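Lenmont Reuse Room
Progress report to the Usbridge Small Grants Fund
Reporting period: October to March

Hello again! You asked for something short on how the sorting project is going, and I promise I tried. First the headline: we're open, the shelves are up, and the first batch of craft bags has gone out to the schools in Trelulham. The second batch is behind where I said it would be in my application, and I'll get to that.

What we've done so far

When I wrote to you last summer, the back half of the room was boxes on boxes. People and small businesses had been dropping off leftovers for years (lids, spools, tubes, pegs, beads, offcuts of felt, a truly alarming amount of ribbon) and we'd been stacking it faster than we could look at it. Your $2,000 was meant to get us from stacking to sorting, and it has.

We spent most of it before the new year. The biggest chunk went on shelving along the long wall, then clear tubs with lids that click shut, then a better light over the sorting area. The old light buzzed and made everything look yellow, so I'm very happy to see the back of it. I also bought a label maker, and a year of the stock program we call Ryu (that's our own nickname for it, the real name is longer and I can never remember it). Every tub now has a number on the front and a line in Ryu saying what's in it and which shelf it lives on.

By the end of March we had packed 1,054 craft bags. Each one has a mix of small bits for making things with: something to roll, something to thread, something flat and something long and thin. Teachers tell me the long thin pieces go first, every time, so we've started putting extra in.

The small stuff

This is the part that has eaten my time. Big items practically sort themselves. You pick up a cardboard cone, you put it with the other cardboard cones, done. The tiny pieces are another matter, and the pale and see-through ones are the worst of the lot. I chose white for the sorting surface because I wanted it bright and easy to wipe down, and it is both of those, but a clear or whitish piece more or less melts into it.

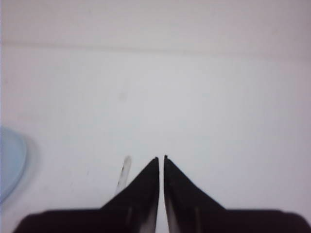 A slim, see-through white piece with a rounded end, against the white surface.

I've gone back over a surface I thought was finished and found a stick or a tube end still sitting there more times than I'd like to admit. So the plan is to get a couple of dark mats and do all the pale and clear sorting on those, with the white kept for everything with some color in it. I tried it with an old navy tablecloth last month and the difference was huge! The cloth did wrinkle and send things rolling onto the floor, so proper flat mats it will be.

We've also changed how we name things. At first I wanted every piece identified before it went in a tub, and we'd stand around debating whether something was a dowel or a bit of a pen or part of a toy. Now it goes by shape, size and color. "Thin, round, clear" is a perfectly good label, and the kids don't care what it used to be.

What's running late

I told you the second batch would be out by the end of February. It isn't. There are 200 bags filled and waiting on the bottom shelf, and they're short on thin pieces because those are the ones still stuck in the unsorted tubs. I didn't want to send them out thinner than the first batch, so they're staying put for now. My new target is the end of April.

The open mornings are behind as well. We've held one, it was packed and very loud, and the glue situation needs a rethink before we do another. I'd like to try a smaller group with the tables pushed up to the window end.

Money

There's $100 left of the grant. With your okay, I'd like to put it toward the dark mats and a set of shallow trays with raised edges (see above re: rolling). It was down as spare labels in the original budget, but we have plenty of labels. If you need that change in writing on the form, just send it over and I'll fill it in.

Coming up

Between now and the summer I want to clear the last of the old boxes, get the second batch to Trelulham, and write up the tub list so a new person could walk in and find things without asking me. Half of that is done in Ryu already and the other half is in a notebook with coffee on it.

Do come by if you're out our way. Mornings are best, any time after ten, and please use the side door as the front one sticks.

Project lead, Lenmont Reuse Room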